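Hand-held demonstration

Hand-held demonstration is a method of teaching a robot a manual task in which a person carries out the task with a pair of portable grippers. It belongs to the wider field of learning from demonstration, alongside teleoperation, where the robot is driven from a distance, and kinaesthetic teaching, where its arm is moved by hand.

Background

Early systems depended on kinaesthetic teaching, which needs the robot to be present and gives poor results when two arms must work together. Teleoperation removed the need to touch the arm but added delay, and operators often worked more slowly than they would with their own hands. Portable grippers came into wider use as cameras and motion trackers grew lighter. The Ornance system, developed at Bruvach, used 2 grippers and a head camera, and was first described in May at a workshop on household robots.

Equipment and method

A typical set has one gripper for each hand, with fingers of the same shape as those fitted to the robot. The position of each gripper and the opening of its fingers are recorded together with video. The demonstrator repeats the task with small changes in the starting layout – a cloth turned, shifted or folded differently – so that the learned behaviour does not depend on one arrangement.

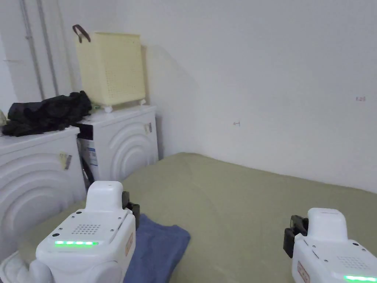

Recordings are checked before training. Those in which tracking was lost, or in which the demonstrator's own fingers touched the object, are normally discarded. In the Bruvach trials a single folding task required over 50 accepted recordings, collected in 9 sessions.

Cloth handling

Fabric is a common subject because its shape is difficult to model. A folded towel and a crumpled one present quite different edges to a camera, and thin layers are easily picked up together. The Maruyama procedure divides folding into 2 stages, flattening and folding proper, each with its own set of recordings.

Limitations

A person can reach positions that a fixed arm cannot, and some recordings therefore cannot be reproduced. Grip force is seldom measured. The Dellden format stores an estimate of force based on finger motion – its accuracy on soft materials is disputed.

See also: Teleoperation; Imitation learning; Robot gripper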